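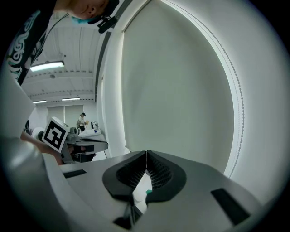 **Kitchen Notes: Changes to the Lentil Stew**

The Wimance Recipe Circle has revised its red lentil and squash stew, first served at the Presby supper in June. The new version calls for 2 cups of lentils, 9 cups of vegetable stock and a smaller measure of cumin. Cooking time is now around 40 minutes on low heat.

Members who prefer a thicker stew may hold back the last cup of stock — it can be added at the table.

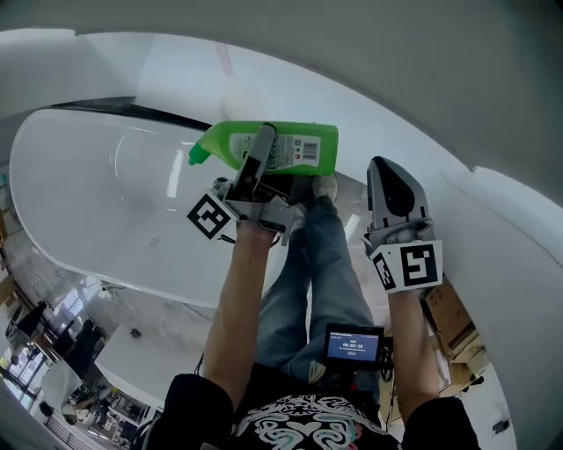

Samer Azar writes that the earlier amount of cumin suited the squash well and asks that it remain on the card as an option. The request has been accepted, and both amounts will be printed.

Revised cards are available at the Prastham branch. Please quote recipe 2504 when ordering.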